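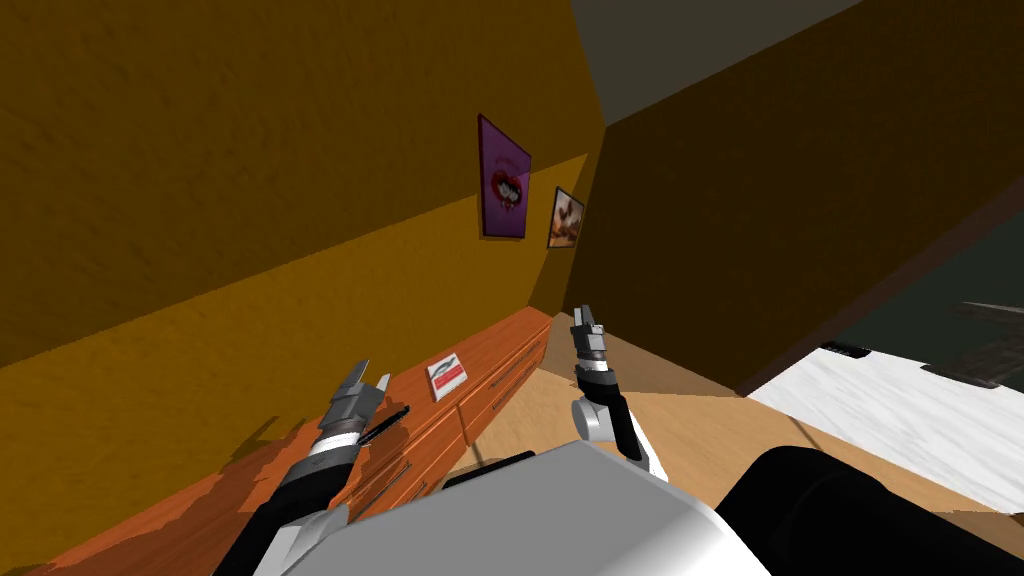
Adhiambo Nyaga holds that a home builder who spends the winter modelling a room has spent the winter avoiding the lathe. She put this to me in the Gudby workshop with a half-drilled bracket in her hand, and several people at the next bench nodded. Her view is that a rendered arm has no backlash, no cable drag and no warm motor, so whatever it teaches will have to be learned again in metal.

I accept every item on that list and disagree with the conclusion. My claim is a narrow one. For a two-armed machine meant to work among household furniture, and built on a private budget, the room should be modelled before the second arm is ordered. The first arm can be bought on enthusiasm. The second doubles the cost and the wiring, and more than doubles the number of ways in which the machine can occupy space that is already taken.

Tristia, our build, is a mobile base with a body and two arms, each ending in a two-fingered gripper. Hae-won Do and I began it in August at the shared workshop. The body shell was drawn first. This was a mistake of the ordinary kind: a shell is pleasant to draw, it looks like progress, and it fixes the shoulder spacing before anyone has asked what the shoulders must fit between. We had chosen ours by making the inside comfortable for the battery tray.

Shoulder spacing is the dimension I would now settle last. It decides how wide the machine is when it turns, how close it can come to a piece of furniture side-on, and how much of the space directly in front of it both grippers can reach at once. These pull against one another. Wide shoulders give each elbow somewhere to go. Narrow ones let the machine down a gap. There is no formula that returns the right figure without a room to put into it, and the rooms at Gudby are of no help. A workshop has wide aisles and benches at one height. Anything will pass in a workshop.

The room we load into Skemura is a plain domestic one. It has a long wooden dresser against an ochre wall, small items on the dresser top, and light that comes in unevenly. None of it is difficult to model. Ye-seo Byun did most of the furniture in the evenings, working from simple solids and adding drawer lines afterwards. She gave less attention to the joints of the woodwork than to the heights, which is the correct order.

What the model gave us first was a list of bad postures. An arm that can reach a point on a drawing can often reach it only with the elbow inside a drawer front. A planner will report this as a collision and move on, and the report is easy to ignore. It is harder to ignore when the forearm is standing between the camera and the thing to be picked up. We ran 2,383 reaches with the original shoulders. I shall not quote a success rate, because the figure depends on how the targets were chosen and would be repeated without that condition. The useful output was the spread of the failures. Most of them lay close in, beside the body, where I had assumed the machine would be at its best.

We moved each shoulder inwards, lowered the pair by 80 mm, and ran a further 2,000. The close failures thinned out and a smaller group appeared at the far back of the working surface. That was a trade I was willing to make. A mobile base can drive forward to reach the back of a surface. It cannot drive out of its own elbows.

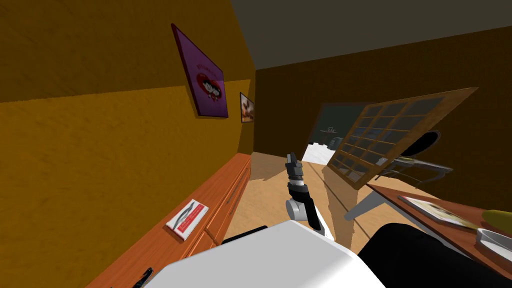 The other matter that a bench hides is the corridor problem. Domestic furniture is arranged so that a person can walk through sideways if necessary, and people do so without noticing. A machine with a round body and one arm out to each side has no sideways. Put a dresser on its left and a table on its right, and the arm it is not using becomes the widest thing about it. The resting position of the idle arm is then a design decision of the same rank as the choice of motor, and it is usually made by whoever writes the start-up script.

We had the idle arm hanging out and slightly forward, a pose that looked relaxed on the stand. In the model it went under the table and stayed there. Backing out meant moving the base, and moving the base brought the other elbow against the drawers. Ha-neul Ha suggested folding the idle forearm up across the body, which costs a little reach on that side and takes a second or so to undo. It went in the same evening. Had we found this in metal, the repair would have been a new elbow stop, a longer cable loop and probably a scratched table.

Now to Adhiambo's objection, which deserves more than a nod. She is right that the simulated joints are too good. Our reducers come from Sfakianakis, bought as surplus, and they have play in them that I can feel by hand with the motor locked. At the gripper this play becomes a wander that would defeat any attempt to pick up something thin from a flat surface. The rendered gripper does not wander. A person who tuned a grasp in Skemura and expected it to carry over would be disappointed within the hour, and I have been that person.

But play in a reducer is a fault one can find with a dial gauge on a single arm clamped to a bench. So is cable drag. So is heat. They are properties of the arm, and the arm can be tested alone. The faults I have described above belong to the arm, the body and the furniture taken together, and a home builder has no cheap way of meeting that combination except in a model or in the finished machine. It seems sensible to use each method on the faults it can show.

There is a second objection, made by Jin-sol Ki, which I find more awkward. She says that a modelled room is always somebody's tidy room. The rug is missing. The chair has been pushed back to where the modeller likes it. No charging lead crosses the floor. A machine proved in such a room has been proved in a room that does not exist. I have no full answer. We have begun shifting the loose items by small random amounts before each run, and turning the chair, and this catches some things. It does not put in the rug, and soft items remain poor in every package I can afford. I treat a pass in the model as permission to order parts. I do not treat it as permission to leave the machine alone in a flat.

I would also warn against finish. Lighting and wall texture matter if the cameras are to be tested in the model, and ours are, so some effort there was justified. Past that point, the work becomes decoration. Two evenings went on the grain of the dresser. The elbow does not care about grain. If I were setting rules for the workshop I would ask that surfaces be correct in height, depth and edge position before anyone was allowed to colour them.

As for the budget, the modelling took time and very little money. The computer was already there. Two shoulder plates were scrapped, both cut before the model existed, and none has been scrapped since. Adhiambo points out that we have also cut very few since, which is fair. Her own machine, a single arm on a rail, was moving under power before our room had a ceiling -- and a single arm on a rail is exactly the case in which I would have gone straight to the lathe as well.

The second arm is now on order. The shoulder plates are drawn to the lowered position, with slots in place of holes so that the spacing can still be changed by a small amount. Hae-won considers the slots a weakness and would like them pinned once the arm is fitted. I would leave them loose until the machine has been driven past a real dresser with a real table opposite, and pin them after that.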